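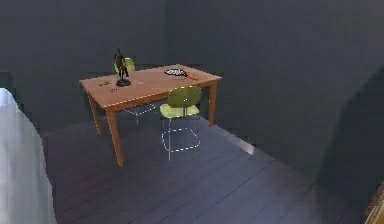 第12卷 第3期 · 第70页

2.3 受试者与分组

研究对象来自Mudthorpe地区两家社区眼科门诊的随访名册。纳入标准为:年龄不低于60岁;双眼最佳矫正视力较好眼低于0.3而不低于0.05;病因为年龄相关性黄斑变性、青光眼或糖尿病视网膜病变之一;能够独立行走。存在中度以上认知障碍、前庭功能疾病或近半年内接受过眼内手术者予以排除。最终26人完成全部测试,其中黄斑变性14人,青光眼8人,糖尿病视网膜病变4人。研究方案于24/04/2018获得伦理审查批准,所有受试者均签署书面知情同意书。

按视野损害类型将受试者分为中心视野缺损组与周边视野缺损组。糖尿病视网膜病变患者依据视野检查结果归入相应组别,两名兼有中心与周边缺损者按缺损面积较大的一侧归类。两组年龄与受教育年限差异无统计学意义(P>0.05)。

2.4 照明条件与对比敏感度测量

对比敏感度采用字母表法测定,检查距离1 m,双眼同时注视,结果以对数单位记录。每名受试者在两种照度下各测一次:标准照度600 lx,低照度12 lx。两种照度的先后次序随机安排,转换照度后给予十分钟适应时间。照度值在受试者眼位处以照度计读取,每次测试前后各校核一次,前后读数相差超过5%时该次数据作废并重测。

低照度条件的设定参考了Lauritsen量表中“夜间居室”一档。该量表原用于评估老年住宅的照明水平,共分五档,本研究只取其首尾两档,中间各档未作测试。

2.5 室内物体辨认任务

辨认任务在Nuvidari平台上运行,室内场景均由计算机渲染生成。场景以固定视距呈现于校准后的显示屏,屏幕最大亮度与伽马值在每日首次测试前校准。受试者佩戴本人日常使用的远用眼镜,不使用助视器。每一试次中,场景呈现后受试者口头报告所辨认的物体,由一名不知分组情况的记录员登记反应时与正误。超过20 s未作答者记为漏报,误报与漏报分别统计。

图1 渲染的室内场景:昏暗房间中的木桌,桌面上有一尊深色小雕像

正式测试前安排六个练习试次,练习数据不计入分析。为控制疲劳,每完成一组试次休息三分钟,受试者可随时要求延长休息。全部测试分两次完成,间隔不少于一周,第二次测试最迟在9月底前结束。

2.6 日常活动自评

受试者于首次测试当日填写Estness日常活动问卷。该问卷包含阅读、行走、家务与社交四个分量表,各条目按五级计分,得分越高表示困难越大。因部分受试者无法自行阅读题面,全部问卷统一由访谈员逐条朗读并代为填写,朗读时不作解释或举例。缺失条目超过该分量表总条目五分之一时,该分量表得分按缺失处理。

2.7 统计分析

反应时数据经对数变换后以线性混合模型分析,固定效应为组别、照度及二者交互作用,受试者作为随机截距纳入。辨认正确率采用广义线性混合模型,连接函数为logit。对比敏感度与问卷各分量表得分的关系以Spearman相关系数表示,并采用Holm法校正多重比较。显著性水平取双侧0.05。

样本量估算以前期预试验的反应时差值为依据,在检验效能为80%时每组至少需要11人。需要指出的是,该估算以组内照度效应为准,对组别与照度的交互作用而言效能偏低,相应结果仅作探索性解释。

3 结果

3.1 对比敏感度

照度降低后,两组对比敏感度均下降,周边视野缺损组的下降幅度大于中心视野缺损组。字母表法在低照度下出现地板效应者三人,均属中心视野缺损组,剔除后重新分析,主要结论不变。最佳矫正视力与低照度对比敏感度之间仅存在弱相关,提示单凭标准照度下的视力值难以推断患者在暗处的功能水平。

3.2 辨认正确率与反应时

标准照度下两组正确率接近。低照度下,两组漏报均增多,误报则无明显变化。反应时的照度主效应显著,组别主效应不显著。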